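Brirari regroupe des séquences annotées de manipulation de matières souples sur table : sacs en papier, tissus, pochettes. L'annotation porte sur la matière elle-même, c'est-à-dire où elle plie, où elle se tend et ce que devient un bord quand on le pince.

Version du 12 février 2022. Elle remplace le premier dépôt, qui portait le nom de travail `fokadov` et dont les identifiants restent valables.

## Contenu

- 600 séquences enregistrées, dont 562 annotées
- 13 étiquettes de plis (liste dans `etiquettes.csv`)
- vues d'ensemble du plan de travail et vues rapprochées

Les séquences non annotées sont dans `brut/`. Elles ont les mêmes noms de fichiers que les autres, sans le suffixe `_plis`.

## Organisation des dossiers

```
brirari/
 annotees/
 ensemble/
 rapproche/
 brut/
 etiquettes.csv
 objets.csv
 NOTES.md
```

`objets.csv` contient une ligne par objet, avec un identifiant, le type, la teinte dominante, l'état au départ (`neuf`, `froisse`, `plie`) et les dimensions à plat en millimètres. Un sac qui change d'état entre deux séquences garde son identifiant ; seule la colonne `etat` est mise à jour.

## Ce qui est annoté

Pour chaque séquence annotée :

- `pli_principal` : ligne la plus longue encore lisible
- `plis_secondaires` : lignes qui partent du point de pincement
- `bord_saisi` : haut, bas, côté, ou `inconnu`
- `ouverture` : ouvert, fermé, partiel (sacs et pochettes uniquement)
- `couture` : présence d'une couture ou d'un ourlet, oui / non / doute

La valeur `doute` est volontairement large. En vue rapprochée, un rabat de papier et un ourlet se confondent facilement, et Yutong Dong, qui a relu les annotations, a préféré garder le doute plutôt que de trancher à partir d'une seule image. La nature de la matière suit la même règle : elle est notée dans `objets.csv` d'après l'objet réel, jamais d'après l'image.

## Limites connues

- Les teintes varient beaucoup d'une vue à l'autre. Un même brun peut tirer vers le beige ou le rose pâle. Ne pas utiliser la couleur pour apparier les objets.
- Le papier froissé garde ses marques. Les séquences d'un même sac ne sont pas indépendantes et doivent rester du même côté d'un découpage apprentissage / test.
- Les tissus fins sont peu représentés, les papiers épais aussi.
- 2 étiquettes, `godet` et `fronce`, ont été fusionnées en cours de route. Les anciennes valeurs apparaissent encore dans quelques fichiers de `brut/`.

## Utilisation

Commencer par `objets.csv`, puis filtrer sur `type`. Pour les plis, les vues rapprochées suffisent dans la plupart des cas. Pour `ouverture`, prendre la vue d'ensemble.

Licence : usage de recherche, redistribution permise avec mention de Wirkness. Le détail est dans `NOTES.md`.

## Aperçu

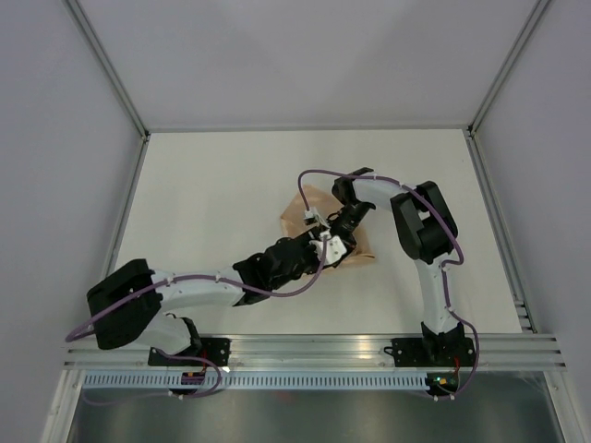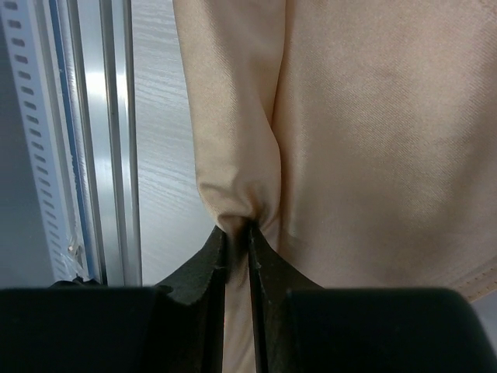
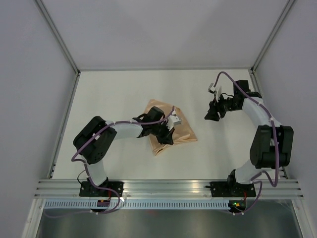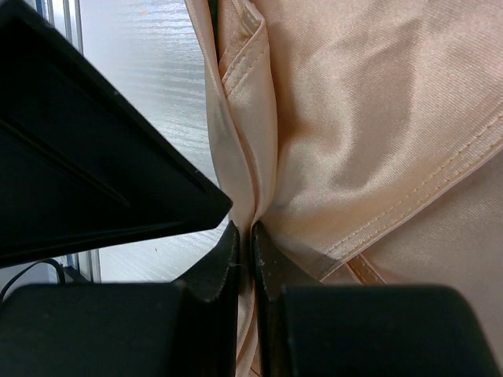

*Première et troisième vues : sac en papier brun froissé, vue d'ensemble. Deuxième et quatrième : matière claire pincée, vue rapprochée.*

## Contact

Osvaldo Nogueira, pour les corrections d'étiquettes et les objets manquants. Indiquer l'identifiant de l'objet et le nom complet du fichier. Prochaine révision prévue en mai, avec les pochettes de la série Rocha.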